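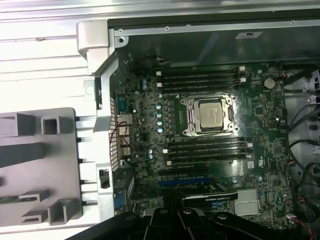 Peninah Lyimo wants to know why a slot detector that scores well on a bench board falls apart once the board is inside a chassis, and whether the answer is just more data. Short version: more data helped a little, changing what we ask the detector for helped a lot. Thread.

Setup for anyone new here. The task is memory module insertion on used workstations. Perception runs off the wrist camera only. The planner is ours, it's called Odo, and it takes a slot pose plus an uncertainty and produces an approach, a contact phase and a press phase.

The old detector returned one box per slot and a pose for each box. On a bare board that's fine. In a machine with two banks of four around the processor socket, all eight slots look alike, and the boxes swap identity between frames. The filter downstream then averages two different slots and reports a confident pose in the gap between them.

Averaging two right answers into one wrong one took me an embarrassing amount of log reading to find. Covariance looked great the whole time. It would, the filter had no concept of a wrong association.

First fix: stop detecting slots. Detect the socket and the end latches, then fit a board template. The latches are small, but they're white on a dark board and there are two per slot. A bank of four gives you eight points on a known grid. You can lose several of them and still get a good fit.

Second fix: the template fit is joint. One pose for the whole board, slot poses read off the template. Slot identity now comes from the layout, so it can't flip from one frame to the next. If the fit is bad, it's bad for every slot at once, and that's much easier to catch.

Selorm Issahaku asked what happens with reflections. They're a real problem. Shiny patches near the socket produce corners that the keypoint head likes. We run a consensus step over the latch candidates before the fit, and anything that doesn't land on the grid gets dropped. The retention frame is a weaker cue than I expected, because its apparent outline changes with the lever and load plate position.

Numbers, since somebody will ask. Evaluation set is 496 frames, all inside a closed-sided or open-sided chassis, none on the bench. The old detector had wrong slot identity in 100 of them. The template fit has it wrong in 2. Both of those are the same board model, where our template had the bank spacing entered wrong. Typo in a config file, mine.

Training set went up by 300 frames over the same period. I retrained the old detector on the larger set so the comparison is fair. The 100 above is after retraining.

Planning side. Odo used to treat the chassis as a box with a hole in it. That rejects most of the approaches you want, because the frame rail and the drive-bay fittings are both inside the box. We now collide against a coarse voxel map built during the survey motion, plus a separate inflated region for cables.

Cables get their own region because they move. A rigid voxel map of a cable bundle is true for exactly as long as you don't touch anything. We inflate it, mark it as soft, and let the planner pay a cost to pass near it. Hard-rejecting it left us with no path in a lot of machines.

Kwabena Addo: does the survey motion need to be long? No. It's a short arc above the board with the tool pitched down. Most of the benefit comes from the change in viewing angle on the rail and the ports. Going back over the middle of the board adds frames and very little map.

Control. Contact phase is a guarded move along the slot normal, then a small lateral search along the slot axis only. We used to search in both directions. With identity solved, the cross-slot search was mostly a way to find the neighboring slot by accident, so it's gone.

Tooling. Every run now writes the latch candidates, the inliers and the fitted template into one log, and the viewer overlays all three. Naa Addo wrote the overlay in March and it has saved more time than the model changes. If you do one thing from this thread, do that one.

Still open: boards we have no template for. At the moment the fit fails and the cell asks for help. Leobardo Mendoza is working on building the template from the survey frames, assuming parallel slots and equal spacing within a bank. It fits the first bank reliably and gets the offset to the second one wrong.

Template format and the fit code are going in the next Odo release. The voxel map stays in its own package for now, the interface isn't settled.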